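How to ripen, cut and freeze mangoes

Mangoes are cheapest when they are sold by the tray, and a tray is more than most households can eat before the fruit turns. This page covers how to bring hard fruit to ripeness, how to cut it with little waste, and how to freeze what is left over. The method suits Kensington Pride, R2E2, Calypso and most of the other varieties sold in Australia. Fibrous fruit is better kept for chutney or pulp.

What you need

A sharp knife with a blade long enough to pass the stone
A chopping board with a damp cloth under it
A large spoon
A flat baking tray that fits in your freezer
Baking paper
Zip-lock bags or lidded containers
A marker pen

Choosing the fruit

Colour is a poor guide. Some varieties stay green near the stem when fully ripe, and others blush red weeks before they are ready. Press gently near the stem end with your thumb. Ripe fruit gives a little, like an avocado. Smell it as well, as a ripe mango has a sweet smell at the stem and an unripe one has almost none.

Avoid fruit with sunken black patches or sap burn that has gone soft. A few small freckles on the skin are fine.

Ripening

Leave hard mangoes at room temperature, out of direct sun, in a single layer. Do not put them in the fridge. Cold stops the ripening and the flesh can go grey and rubbery.

To speed things up, put two or three in a paper bag with a banana and fold the top over. Check every day. Plastic bags hold moisture and encourage mould, so use paper or nothing.
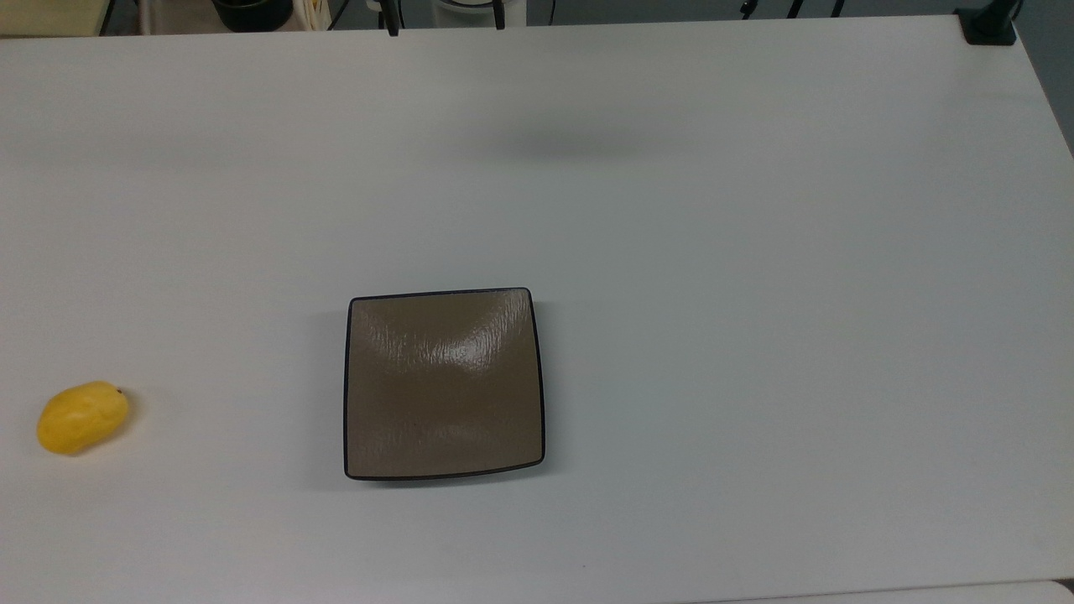

Once a mango is ripe it will keep in the fridge for up to five days. Take it out half an hour before eating, as the flavour is dull when it is very cold. If the whole tray ripens at once, cut and freeze the lot on the same day.

Cutting the cheeks

1. Wash and dry the fruit. Sap on the skin can irritate hands and lips, so wear gloves if you react to it.
2. Stand the mango on its stem end with a narrow side facing you. The stone is flat and runs down the middle.
3. Cut down one side, just off centre. If you hit the stone, move the blade outwards slightly and keep going.
4. Turn the fruit around and cut the other cheek the same way.
5. Score the flesh of each cheek in a grid without going through the skin.
6. Scoop the pieces out with the spoon, keeping it close to the skin.
7. Trim the remaining flesh from around the stone. This part is usually stringy and is good for smoothies.

Do not score the cheek while holding it in your palm. Lay it skin side down on the board.

Freezing

Line the tray with baking paper and spread the pieces so they are not touching. Freeze for 180 minutes, or until firm right through. Tip them into bags, press out the air, and write the date and weight on each one. I pack mine in 700 g lots, which does a batch of sorbet with a bit to spare.

Freezing the pieces loose first is worth the extra step. If they go straight into a bag they set in one block and you will need to thaw all of it to use any.

Frozen mango keeps its flavour for six months. After that it is still usable but picks up a freezer taste. The texture softens on thawing, so use it in smoothies, lassi, sorbet, curries or muffins. It is no good in a salad.

Freezing as pulp

Overripe fruit can be blended and poured into ice cube trays. Add a squeeze of lime juice to slow the browning. Once frozen, move the cubes to a container. A few cubes are enough to flavour a bowl of yoghurt.

Common problems

Flesh is brown near the stone: this is usually chilling or bruising. Cut it out and use the rest if it smells clean.

Fruit has wrinkled but is still hard: it was picked too early. It won't sweeten much. Grate it for a green mango salad or use it in pickle.

Pieces have ice crystals on them: there was air left in the bag, or it was opened too often. Pack smaller lots next time.

Živko Ionescu
Last updated 17/09/2021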